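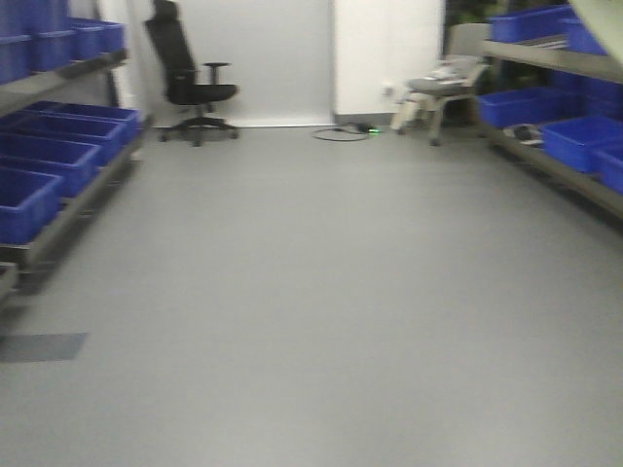

Mobile base stops short in a narrow aisle between two bin shelves

Asked by Sepehr Heydari
Tags: navigation, costmap, lidar, student-project

Our student team is building a small mobile base for a warehouse navigation course. The test area is an aisle with gray metal shelving on both sides and blue plastic bins on the shelves. At the far end there is a white wall with an office chair in front of it. The task is to drive from the open end, stop in front of the chair, and return with no human input. We named the base Itine.

Setup:
Differential drive, two driven wheels, one rear caster
2D lidar mounted low, scan plane below the bottom shelf
Forward-facing camera, used only for logging for now
Static map recorded by driving the base manually
Local planner running on the onboard computer

The global plan looks correct every time. The base enters the aisle, drives part of the way, slows down, and then oscillates left and right until the recovery behavior starts. After recovery it either continues to the goal or gives up. It finished 6 of the last 14 runs.

In the visualizer the inflated cost from the left shelf and the right shelf meet in the middle of the aisle at some points and leave a gap at others. The gap is not in the same place on every run. There is also a dark patch on the left side of the floor. The base has slowed near it several times, but the lidar should not see something that flat. The floor is otherwise smooth and light gray.

What I have tried:
Reducing the maximum speed. The oscillation is slower but still there.
Raising the goal tolerance. No change.
Remapping. The new map has the same shape as the old one.

The class demonstration is on 4 April 2023 and I would prefer not to change hardware before then. Is this a planner problem or a map problem?

Answer 1 (accepted)
Zewditu Tamiru

Probably neither. From what you describe it is the inflation layer combined with the height of the scan plane.

With the lidar below the bottom shelf, it does not see the shelves or the bins. It sees the legs. A shelving leg is a thin target. At long range the angular spacing between beams can be wider than the leg, so the leg appears in one scan and is missing from the next. The local costmap marks it, clears it, and marks it again. Each marked leg is inflated by the full radius, and in a narrow aisle the inflated areas from opposite legs can meet. That accounts for a gap that moves from run to run.

Do these in order, and test after each one.

1. Compute the real clearance. Measure the aisle between the shelf legs at its narrowest point, and again between any bins that project past the shelf edge. In an aisle like this one, check the bins closest to the entrance first. Subtract the width of the base and divide by two.

2. Check the footprint. If it is configured as a circle that encloses the base, replace it with the actual polygon. Circular footprints waste width on a rectangular base.

3. Set the inflation radius. It has to cover the inscribed radius of the footprint plus a small margin. Then raise the cost scaling factor so that cost falls off quickly away from the legs. The planner needs a low-cost line down the center.

4. Add the shelves to the static map by hand. Open the map image in an editor and draw each shelving unit as a solid rectangle, including the overhang of the bins. The global plan then stays out of the space under the shelves - at present it may regard that space as free floor.

5. Look at the far end separately. A five-spoke chair base is a bad obstacle for a low 2D lidar, and the seat is wider than what the lidar hits. Mark a keepout area around the chair. Do the same for the lighter chair by the right shelving, which has thin legs and the same problem as the shelves.

On the dark patch: the lidar will not register it unless the edge stands up or the base pitches forward while braking. If you have cliff sensors pointing down, look there. Infrared cliff sensors often read a dark surface as a drop. Log the raw values while pushing the base over the patch with the motors off.

There is also a coil of black cable on the floor at the end of the aisle. A low obstacle like that is under your scan plane and will not be in the costmap at all. A caster can catch it on the return turn. Move it or put it inside a keepout.

Comment by Sepehr Heydari: The footprint was a circle. I changed it to a polygon and lowered the inflation radius, and the oscillation stopped in the first half of the aisle. The cliff sensors do drop over the patch, from 1085 to 213 on the left one. I did not know they were feeding the speed limiter. Map editing is next.

Comment by Zewditu Tamiru: That difference is large enough to trigger most default thresholds. Recalibrate over the patch and keep some margin for a real edge.

Answer 2
Ardalan Bahrami

We had something similar in February with the Trustwood base. We switched to a different local planner and it went away. Default parameters. Might be worth trying before you edit maps.

Comment by Hamidreza Talebi: Which planner, and how wide was the aisle? Without that it is hard to compare.

Answer 3
Hamidreza Talebi

Adding to the accepted answer. Check localization before tuning further. Two parallel rows of shelving look nearly the same at every position along the aisle, so the particle filter has good lateral information and poor longitudinal information. The pose can slip forward or backward by one leg spacing and still match the scan well.

Display the particle cloud while driving. If it stretches along the aisle, that is the cause of the remaining failures. The back wall is the only strong reference in that direction, so make sure the maximum laser range in the localization config is long enough to reach it from the entrance. Ours had been cut to a short value by someone copying a config from a smaller room.

If that is not enough, put a fiducial marker on the end wall and use the camera you already have.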